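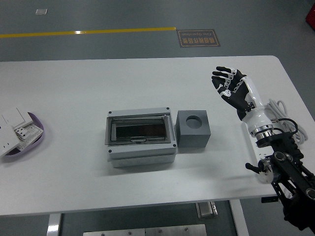

Small distribution box, clear lid - how do you lot lay out the bench before fitting?

Bench and Shed > Electrical bits > September 6, 2020

shamim_minhas
Doing up the practice table for the Namboodiri evening group, intro to fittings, nothing live. The grey box with the see-through hinged cover goes in the middle and everything else has to live round it. Got the switch plate and the other white bits in the purple tray on the left. Question is wether to keep the tray or start with the parts already sitting in the box. Last January we did it the second way and people spent half the night fishing stuff out.

Also open to views on the box itself. It's a Fedell, 13 dollars at Rallen, screws in the corners, little latch at the front. Seems ok??

h.chu
Tray. Always tray. Parts in the box = scratched window, then you can't see in, then what was the point of the clear lid

didenko_o
Disagree with Huệ a bit. Tray is fine if it's deep enough. Yours is shallow, stuff will go over the rim the first time someone bumps the table. I use an old roasting tin. Ugly, works.

h.chu
A roasting tin is a bathtub, you can't find anything in it. Shallow is good, you see the lot at once

didenko_o
You see it on the floor too

shamim_minhas
lol ok. Shallow stays for now, the colour's handy, white parts on a white table just vanish otherwise.

RekhaN
Agree on colour. White on white is murder on my eyes. We had lids from three different boxes mixed up at Prundden for most of a term, all the same grey, same size near enough. Now there's a dot of nail polish on each one and a matching dot on the base.

What's the latch like? The cheap ones go soft and then the cover flaps about.

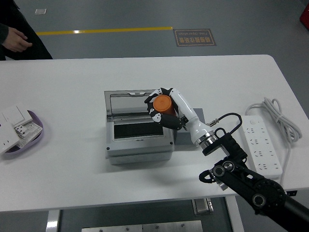 shamim_minhas
Latch is alright so far Rekha, bit stiff if anything, you want a thumbnail on it. My bigger worry is the lid getting leaned on. The hinge feels light and every group has one person who rests their wrist on whatever's open. It does tilt back a fair way though, so you get a clear look at the dark panel in its lighter grey frame, and that's the bit I want them looking at for the first 2 sessions. Powerboard is over on the right with its lead looped up behind, might shift that, not sure.

RekhaN
Ta. Looks better than I expected. Shift the powerboard, yes. Someone WILL plug a phone charger in and then you've got a cord across the work.

laerke_th
Hi, new here, Lærke, I did a course like this last year as a student. Please leave the powerboard on the table. Ours was on the floor and I kicked it every single week. On the table you can see the switch.

One strand of that lead goes off the right edge but. I'd send it off the back, someone will catch it walking past

RekhaN
Fair point on the switch. Still say it's clutter. Back corner, if it has to be there.

didenko_o
Side with Lærke on the lead. Velcro tie, two minutes, done. And is anyone going to mention the box isn't fixed to anything? It'll skate all over a smooth top the moment they put a driver on a screw. Bit of rubber mat under it

h.chu
Or screw it to an offcut of ply and clamp that. We did, cost nothing, box stays put and you can turn the whole thing round. Mat just slides slower

didenko_o
mat does not slide if you wash it

h.chu
who is washing a mat Oleksandra

shamim_minhas
Right, going with ply and a clamp. Tray stays left, powerboard to the back corner, lead off the back with a velcro tie. Budget is 178 for the whole term so no fancy trays before anyone links me one. Will get a second box for spare lids.

RekhaN
Get the same model! They change the hinge pin every so often and the covers dont swap.

shamim_minhas
Ugh. Good to know, Rallen's open till five, ringing now

laerke_th
Also label the tray. We lost a switch plate for a month, it was in the biscuit tin

shamim_minhas
Rang, they've got 3 left of the same one. Picking up tomorrow. Oleksandra how big is the roasting tin, asking for the screws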